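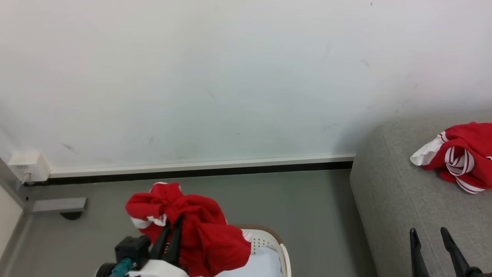 Sunday, late start – heating only came on at 10 so first hour was paperwork. Cell 2 (the Stuvach two-arm, laundry corner) has been sulking since the right gripper was swapped and I wanted it settled before the Jorkato people want it back for their runs. Did the left fingers first. Pads cleaned, screws retorqued, then straight onto cloth. Used the red stuff because it shows up well against the gray floor and the seat, left hand holding one piece bunched up over the white basket, the striped one up on the seat, right hand open and parked beside it. Left pinch looks fine to me, fingers well closed on a thick wad. Thick is the easy case though. Single layer hem is where it was dropping last month and I still don't trust it.

Left side, what I did:

Pads off, wiped with alcohol, let dry. Lint packed in behind the lower edge of both, a proper felt layer. Picked out with the plastic pick NOT the screwdriver (see gouge on old pair, my fault). Pads back on, same way round as before. Finger screws were loose, one I could turn by hand. Threadlocker, blue, small drop. Zeroed closed position in the Butt controller, saved to slot 3. Slot 2 is the old zero, leave it alone until we're sure.

Right side:

New gripper, so everything is stiffer. Opens fine. Closes with a small hitch near the end of travel, same place every time. Swapped the cable for the spare – no change. Put the orginal cable back. Backed off the finger screws a quarter turn and the hitch got smaller but didn't go, so it's probably mechanical and probably the slide. Greased it, sparingly, ran it open/closed for a while with nothing in it. Better. Would not call it cured. If it comes back, pull the cover and look at the slide before blaming software again.

Note on the zero: do it with the arm hanging where it will actualy work, low, fingers up by the basket height. Zeroing at shoulder height gives a different number, I don't know why, found this out the slow way. Took 3 goes.

Head camera. Recalibrated with the board after the arms were done. First pass rubbish, board was bending. Taped it to the offcut of shelf and second pass came out clean. Don't move the seat or the basket after calibrating if you can help it, the saved start poses are all taught off them. I put tape marks down once and somebody mopped them away. Will use the scratch-proof stuff from Stulcombe when the order gets here, ordered in July, still waiting.

Basket: rim height checked against the teach sheet, ok. Left wrist clears it on the way over, tight, I'd like more. Raised the approach point by 8 mm in the drop routine. Only in the drop routine! The pick one is unchanged. Cloth hanging long below the fingers still drags the rim if it comes in from the front so approach from the side for now. Somebody with more patience than me could write a proper lift-then-over move.

Scuffs on the wall behind – whoever knows where those came from write it in here please, if an elbow has been touching I need to check the joint limits. I went through the limits anyway and they match the sheet.

Speeds: left at 10 in the slow menu while I was bedding the pads in. LEFT IT THERE. Put back up before a real run or you will be there all day.

Still to do
– thin cloth test, left, single layer, both pads
– right slide, listen for the hitch again from cold
– order pads, last pair in the drawer is the gouged one, don't fit it
– email Butt re firmware, the release note says nothing about grip force units and the screen now shows something different from the manual
– lint check weekly instead of whenever we remember. Put it on the door sheet

E-stop tested both buttons, ok. Powered down with the grippers open, arms on the rests. Key in the usual place.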